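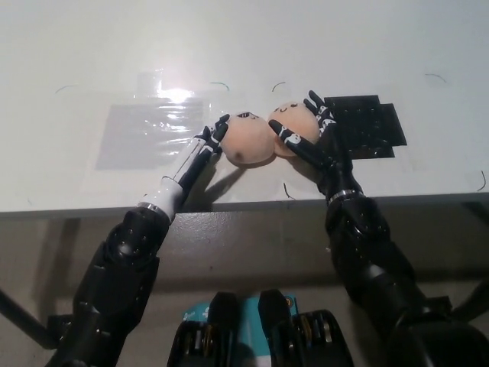

Two of the little peach foam heads, faces drawn on by hand, cheek to cheek on the white table.

Workshop > Notebooks > Clorkalow > September

Friday, September
Entry by Gifty Agbeko

Long day, and mostly a paste day, so I'm writing this down before I forget which bowl was which. The little heads are as far along as they need to be for now and this entry is really all about the old grandmother, who has taken up the big bench for most of the week and is finally starting to feel like a person.

For anyone picking up this notebook cold: the grandmother is the largest puppet in Clorkalow. Papier-mache torso over a cane hoop frame, separate head, cloth skirt to the floor, one person inside and one on the left hand. Raquel will be the one inside, and she asked me very kindly (twice now) to keep the weight down, having spent a whole season under the bull from the last show and come out of it with a neck like a rusty gate. I promised I'd weigh everything this time, and I have.

The torso went on the scale last night at 1,373 grams, with the last layer of paper on and the outside dry to the touch. This morning it was 1,359. So it had another 14 grams of water to give up when I would have sworn it was done! I'm very glad I didn't seal it last night, which I was tempted to do so that I could say I'd finished. I've put it back on the rack by the window with the neck hole facing the fan, and I'll weigh it again Monday and not touch the shellac until I get the same number two mornings running. Els told me that rule when I first came to work at the Gunawan building and I've broken it more often than I like to admit. You get away with it for a month or so and then there's that sour smell from inside, and a soft patch under the arm where the damp had no way out.

Now, paste. I had been using the ready-mixed stuff in the Tendum tub, and for the small pieces I still like it. It's smooth, it keeps, and you don't have to stand over a stove. On the torso, though, I could feel it skinning over before I'd gotten the strip laid flat, and I ended up with little ridges all down the back where the edges lifted. So I went back to cooked flour paste, one part flour to five parts water, plus a spoon of salt. Whisk the flour into a cup of the cold water first and get every last lump out of it, then pour that into the rest once it's simmering, and keep stirring until it goes from milky to a bit see-through. Then off the heat. It thickens a lot as it cools, so stop sooner than you think you should. My first pot could have held up a shelf.

The second pot was lovely. I let it get properly cold and pushed it through the old tea strainer (please somebody buy another tea strainer, this one is now ours and can't go back to the kitchen). The strips went down like wet silk. I did the whole back and both shoulders in one sitting, with newsprint and brown paper in turns so I could see where I'd been.

Notes on the paper itself, mostly for Kazuhiro, who asked. The brown wrapping paper from Sirnel is stiffer than the roll we had before, and it wants a good soak, ten minutes at least, and then a squeeze and a crumple before it'll go around a curve. Tear it, don't cut it. The torn edge feathers out and vanishes under the next layer, and a cut edge will show through three coats of paint and laugh at you. Tear with the grain for long strips. Against the grain it wanders off wherever it likes, and those pieces are fine for patching around the collar.

The head is a different story. It's at 588 grams with no hair and no eyes, and that is more than I wanted. I think I was too generous around the jaw. I kept building it out to get that set, stubborn look from Raquel's drawing, and all of that sits forward of the neck post, just where she'll feel it. Cameron came by with his coffee, held it at arm's length for a minute or so, and said it wanted to look at its shoes. He's right. My choices are to open the back and scrape out some of the pulp from inside the chin, or to hang a little weight at the nape to balance it, and adding weight to fix weight makes me grumpy. I'm going to try scraping. I've marked a line in pencil behind the ears where I can cut and then tape it closed again under the hair.

Cameron also thinks the mouth should move. I said no. Then I thought about it all through lunch, and I have to say there's a nice spot in the second act where she's supposed to be chewing through the whole of her son's speech, and a hinged jaw would be very funny there... I've written "jaw?" on the wall and we'll see what Els thinks. If I'm opening up the head anyway it would be silly not to ask before I close it.

Hair: tried unraveled rope, tried wool roving, tried strips of an old gray sweater cut on the slant and stretched so they curl. The sweater wins by a mile. It moves when she turns, it doesn't shed on the black cloth, and we have plenty of sweater -- both sleeves and most of the front. I pinned up a bun and everyone who walked past said hello to her.

Left for next week: weigh the torso, scrape the chin, ask about the jaw, get Raquel in for a fitting with the shoulder straps before the skirt is hemmed. Kazuhiro is bringing his mother's buttonhole foot for the sewing machine. The rest of the flour paste is in the fridge in the jar with the blue lid, and it'll be all right until Tuesday, but give it a sniff first.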